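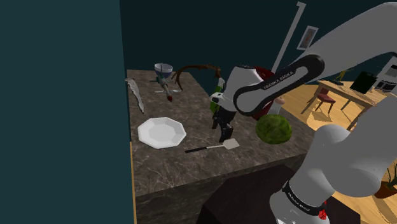
Trinine Community Kitchen Lending Shelf
Progress report to the Wurnitz Fund, for the period ending in April

Dear friends at the Fund,

Thank you again for the second installment, and for being so patient about the timing of this report. We had hoped to send it before the spring cooking classes began, but the classes came early and so did the rush on canning pots, and writing had to wait until the evenings.

What the grant was for

As you will remember, your support pays for the lending shelf at our Trinine branch, where people can borrow kitchen equipment the way they would borrow a library book, and for the free cooking classes that go along with it. A good pressure canner costs more than many of our families can spend on something they will use for one week in August. The same goes for big stockpots, pasta machines, cake tins in odd sizes and the heavy grain mill, which has been out on loan almost without a break all winter long (and came back once with a very nice bag of rye flour inside the box, for which we are still grateful).

Loans

We recorded 1631 loans during the period. That is more than we planned for, and most of the growth came after we changed the opening hours so that people could stop by after work, until 8 p.m. Before that, we were mostly seeing retired people and parents with small children, and we were glad to see them, but it did mean that a whole part of the neighborhood only knew us as a lit window they drove past. The new hours cost us a little more in heating, and you will find that in the budget sheet.

The most borrowed items were the canners, the large roasting pans and the dehydrators. The bread machines, which we were so sure about when we wrote the application, have hardly moved. We would like your permission to sell two of them and put the money toward a third dehydrator, as the waiting list for those gets very long when the apples come in.

Losses have been small. We wrote off 19 items, mostly glass lids and thermometers, and one mandoline that we decided to retire because the guard had gone missing and we did not feel right handing it out again.

Classes

The classes have been the happiest part of the work. We ran three series, one on preserving, one on cooking for one or two people, and one on what we called "the end of the week," meaning soups, fritters, bread puddings and other good things to do with leftovers. Over 100 people came to at least one evening. The leftovers series was the smallest on paper and by far the loudest, and several of the people who met there now cook together at home once a month.

We did have trouble with the preserving series. The stove at the Çetinkaya hall, where we rent the kitchen, is slow to bring a full canner up to pressure, and the first two sessions ran so late that people missed the last bus. We now start the water before anyone arrives and talk through the recipe while it heats. It works well enough, though we would still love a room with a stronger burner, and we are asking around.

Catalog and bookkeeping

We moved the loan records out of the paper binders and into Flinance, which we were already using for the accounts. I will admit that the move took much longer than I promised you in the fall. Half of our older equipment had been entered under two or three different names, so "big blue pot," "enamel pot" and "jam pot" had to be sorted out one by one, with the actual pots lined up on the floor. The catalog is now clean, reminders go out by themselves, and late returns have dropped.

Money

Spending is close to plan. Rent and heating are a bit over, equipment is a bit under, and we have not touched the repair reserve except for new gaskets and a dial gauge test. We do not expect to ask for any change in the total.

Next steps

Over the summer we want to finish the printed care cards that go in each box, line up the fall classes, and try a small weekend pickup point on the north side of town, where the bus service is poor. If the pickup point does well, we will write to you about it separately.

You are all very welcome to come by any class evening. Please let us know a few days ahead so we can set out enough bowls.

With warm thanks,
The coordinator, Trinine Community Kitchen Lending Shelf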